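Trirnon: a word list of fasteners and small hardware
Data card, version 9

Maintainer: Osvaldo Pellegrini
Released: April 13, 2020
Format: UTF-8 text, tab separated, one record per line
License: free to use and redistribute with this file attached

Summary

Trirnon is a controlled vocabulary for small mechanical hardware. It was built for repair shops and parts counters that keep their stock records as free text and want to merge them. The list maps the words people type to a single preferred term. It does not hold dimensions, prices, or supplier numbers.

The first draft was made from the parts ledger of the Irkville repair shop. The stock cards of the Sudum hardware store were added in version 4. The ledger had 98 spellings for items that now resolve to 10 preferred terms in the washer group alone, and most of the early work went there.

Files

terms.tsv holds the preferred terms.
variants.tsv holds every accepted variant with a pointer to its preferred term.
retired.tsv holds terms removed from earlier versions and the term that replaced each one.
CHANGES lists edits by version.

Fields in terms.tsv

id: permanent integer. An id is never reused, even when a term is retired.
label: the preferred term, singular, lower case.
group: one of screw, bolt, nut, washer, pin, rivet, plate, hinge, other.
note: free text, may be empty. Notes are written for people entering records and should not be parsed.
since: version in which the term first appeared.

Fields in variants.tsv

variant: the text as typed, after trimming and lower casing.
id: the id of the preferred term.
source: I for Irkville, S for Sudum, H for hand entry.

A variant may point to only one id. Where the two sources used the same word for different things, the word was left out of variants.tsv and added to the ambiguous section of CHANGES. "Stud" and "tee" are the two that come up most often. Software that loads the list should pass unmatched text through unchanged and log it.

Normalization

Input is trimmed, lower cased, and stripped of periods. Hyphens become spaces. Plurals are listed as variants and are not stemmed, as stemming turned "brass" into "bras" in version 2. Fractions are left alone. Any size prefix has to be removed before lookup; the Haddadin loader does this with a short pattern, given in its own README.

Scope

A term is included if it names a part that can be bought or replaced on its own. Features of a part are out of scope. Slots, bores, threads, and cutouts are not terms, and neither are finishes. "Zinc" appears in the Irkville ledger as if it were a kind of screw, and those rows were dropped.

Known problems

The screw and bolt groups overlap. Usage differs between the two sources and no rule tested so far agrees with both. The current rule follows the ledger: if the writer called it a bolt, it is a bolt. This makes the group field unreliable for counting stock across shops.

The hinge group is thin. It has nine terms, all from Sudum, and door hardware is covered better than anything else.

Abbreviations were expanded by hand. A few are guesses, marked with a question mark in the note field. 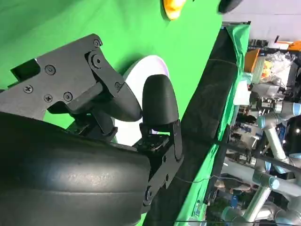

The plate group was rewritten for this version. Earlier releases had one term, "bracket," for anything flat with holes in it, and records merged under that term could not be separated again. It is now divided by use into mounting plate, joining plate, and cover plate, with "bracket plate" kept as a variant of the first. Parts attached to a plate get their own records. For a flat black metal plate like the one shown, the rectangular opening near one end is a feature and is not recorded, the screws are entered under the screw group, and the larger round bolt where the linkage bends goes under "pivot bolt" in the bolt group. Linkage arms have no term yet and should be entered as "other" with a note.

Upgrading from version 8

Replace all three data files together. Ids in the plate group have changed, and a new variants.tsv read against an old terms.tsv will fail on lookup. Records already coded as "bracket" are mapped to "mounting plate" through retired.tsv. This is correct for most of the Irkville rows and wrong for some of the Sudum rows, which should be reviewed by hand if the distinction matters to the user.

Corrections

Send corrections to the maintainer as plain text, one per line, giving the variant, the proposed id, and the shop where the word is in use. Proposals without a source are held until a second one arrives. The next version is planned for November and will cover pins and rivets.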